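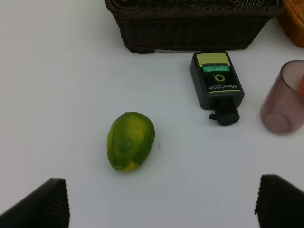 Postharvest Handling, Unit 3: Ripening and Storage
Notes for 8 Sep 2022. Read before lab, bring a pencil.

Carry-over from last time: respiration. Fruit is alive after picking. Uses up its own sugar, gives off heat, loses water. Everything today follows from that.

Two groups, learn them cold.

Climacteric: respiration jumps at ripening, ethylene jumps with it. Apple, banana, mango, papaya, avocado, tomato, pear. Can be picked mature but unripe and will finish off the plant.

Non-climacteric: no jump. Orange, lemon, grape, strawberry, cherry, pineapple. What you pick is what you get. May change color later, won't get sweeter.

Mature is not the same word as ripe!! People lost points on this in February. Mature = far enough along to ripen properly. Ripe = ready to eat. A green mango can be mature. A green mango picked too early just shrivels.

Ethylene. Plant hormone, a gas, very small amounts matter. Made by ripening fruit, also by bruised or rotting fruit, also by engines and heaters (so watch where the forklift idles). Speeds ripening in climacteric types. In the others it mostly does damage, e.g. faster decay, yellowing of leafy stuff, bitter carrots.

Leltham packhouse case. They kept apples and leafy greens in one cold room, same air. Greens yellow in a few days. 34 crates thrown out. Temperature log was fine the whole time, so they blamed the grower. Fix was a second room and a vent fan. Question to think over: what would you have measured first?

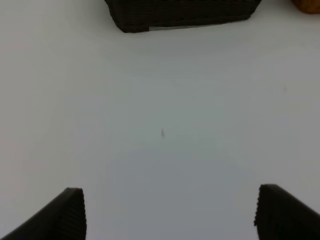 Temperature next. Rule of thumb, rate of respiration goes up two to three times for every 10 degrees C. So an hour sitting in the sun on the loading dock costs you real shelf life. Get field heat out fast. Forced air, cold water, or ice, depends on crop and on the box.

Too cold is also a problem. Chilling injury = damage above freezing, mostly tropical crops. Pitting, dark patches, fruit that never ripens right. Often doesnt show until it's back at room temp. Bananas are the classic one, also papaya, mango, cucumber.

Humidity. Low = shriveling and weight loss. Too high with wet surfaces = mold. Most fruit wants it high but no free water. Onions and garlic want it dry.

Containers. Vents have to line up when stacked or the air goes around instead of through. Rough sides scrape skin, use a liner. Don't overfill, the bottom layer carries all of it. The Skudby growers went from 24 kg sacks to shallow trays and the bruising complaints dropped off. Harder to carry, they say.

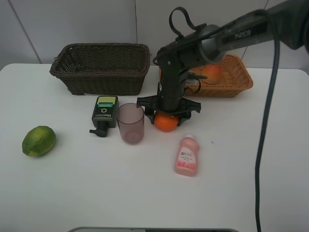
Fig. 3. Apple (climacteric) in the smaller basket; orange (non-climacteric) on the table.

Citrus degreening, short version. Orange can be fine inside with green skin, esp. from warm areas. Ethylene treatment takes the green out of the peel. Doesn't ripen the inside. Exam likes this.

Lab: weight loss. Each group gets a 500 g lot from the Barasa plot. Weigh, label, split in two, one half in the cooler and one on the bench. Weigh again at the start of every lab. Percent loss = (start minus now) / start x 100. Use the STARTING weight every time, not last week's.

Write down firmness and color too, same person judging each time if you can.

For next time: read the Gikik storage handout, first half only. Skip the part on waxes, we'll get to it seperately. Lab sheets go in the tray by the door.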